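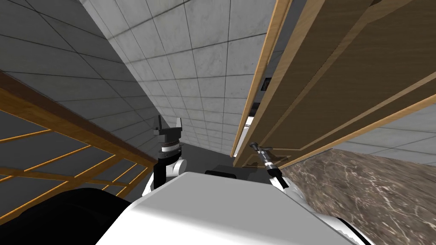
Figure 3. Computer-rendered view from below, right arm reaching up to the underside of a cabinet.

Section 3. Setting Up the Surngate Walking Guide

Revised 2026-05-03

This section covers loading the Surngate route onto your Pleststead handset, setting the language and volume, and starting the walk. If you are using the handset on the river boat, go to Section 5. Charging and battery care are in Section 2.

The Surngate route begins at Ignacio Square and ends at the Pesside landing. It has nine stops. The handset holds 1,234 entries on streets, bridges, shops and temples across Pleststead, and the route uses a small part of them. The rest can be looked up at any time by entry number.

3.1 Before You Start

Check that you have the following:

– Handset with neck strap
– Earphones, or your own pair with a standard round plug
– Folding route map (the sheet with the green border)
– Return slip from the rental counter

Note: The handset does not accept wireless earphones.

Note: Keep the return slip separate from the handset. The counter at Pesside will ask for it, and the number on the slip must match the number on the back cover.

3.2 Switching On and Choosing a Language

1. Press and hold the side button until the screen lights up.
2. Wait for the Pleststead logo to clear. Do not press any other button during this time.
3. Use the up and down buttons to move through the language list. There are 11 languages.
4. Press OK to select.
5. Choose Standard or Short. Standard plays the full commentary at each stop. Short leaves out the sections on building history and family crests.
6. Press OK again. The main menu opens.

To change the language later, open Settings, then Language. Your place on the route is kept.

Note: The choice between Standard and Short cannot be changed while a stop is playing. Pause first, then press Menu.

3.3 Loading the Route

1. From the main menu, select Walks.
2. Select Surngate. The screen shows a map outline and the word Load.
3. Press OK. Loading takes a minute or two.
4. When Ready appears, press OK to return to the main menu.

If the screen shows Route Not Found, the handset was last used in another district. Select Walks, then Refresh, and repeat from step 1. If the message comes back, take the handset to the counter at Ignacio Square.

Caution: Do not switch off while a route is loading. The handset may restart in the wrong language, and the route will have to be loaded again from the beginning.

3.4 Setting the Volume

1. Plug in the earphones before putting them on.
2. Select Settings, then Sound, then Test. A short tone plays and repeats.
3. Adjust with the plus and minus keys until the tone is clear.
4. Press Menu to stop the tone.

The market street between stops 3 and 4 is loud on weekend mornings. You may need to raise the volume there and lower it again in the temple grounds.

Caution: Surngate is a working neighborhood and delivery carts share the lanes with people on foot. Use one earphone only, or pause the commentary, when walking between stops.

3.5 Starting the Walk

1. Stand at the stone marker on the east side of Ignacio Square. The marker has a round brass plate set into the top.
2. Select Walks, then Surngate, then Start.
3. Hold the handset upright with the screen facing you until the position light turns from amber to green.
4. The introduction begins. At the end of it, the screen shows an arrow toward stop 1.
5. Follow the arrow. When you come within 200 feet of the next stop, the handset gives two short beeps.
6. Press OK to play the commentary, or wait and it will start when you reach the stop.

If the light stays amber, move away from the arcade roof and try again. The covered part of the arcade blocks the signal, and stops 4 and 5 are both beneath it. At these two stops, enter the stop number by hand and press OK.

Note: The route can be walked in either direction. To begin at Pesside, select Reverse after step 2. The stop numbers on the map stay the same, so the first stop you hear will be stop 9.

3.6 Pausing, Skipping and Repeating

– To pause, press OK once. Press it again to go on.
– To repeat the last half minute, press the left arrow.
– To hear a stop again from the start, hold the left arrow.
– To skip a stop, press the right arrow and confirm with OK.

A skipped stop is marked with a dash in the stop list. It can still be played from there until the handset is returned.

The handset goes to sleep after a long pause – at lunch, for example. Press the side button once to wake it. Holding the button down will turn it off.

3.7 Temple Grounds and the Canal Path

Stop 6 is inside the temple gate. The grounds close at dusk, and on festival days in April the side entrance is closed and visitors go in by the main steps. The arrow on the screen does not allow for this. Follow the posted signs.

Stops 7 and 8 are on the canal path. The lower path floods in heavy rain and the gate to it is then locked. Use the upper road, which runs beside it as far as the footbridge, and start each commentary by hand.

Caution: The handset is not waterproof. In rain, keep it under your coat or in a bag. If it gets wet, switch it off and do not charge it.

3.8 Returning the Handset

1. Select Settings, then Clear Visit, and press OK.
2. Switch off and unplug the earphones.
3. Hand in the handset, strap and return slip at Ignacio Square or Pesside. The map is yours to keep.

After counter hours, use the return box beside the Pesside ticket window. Place the slip in the pouch with the handset and push the drawer fully closed.

For fault messages and their codes, see Section 7.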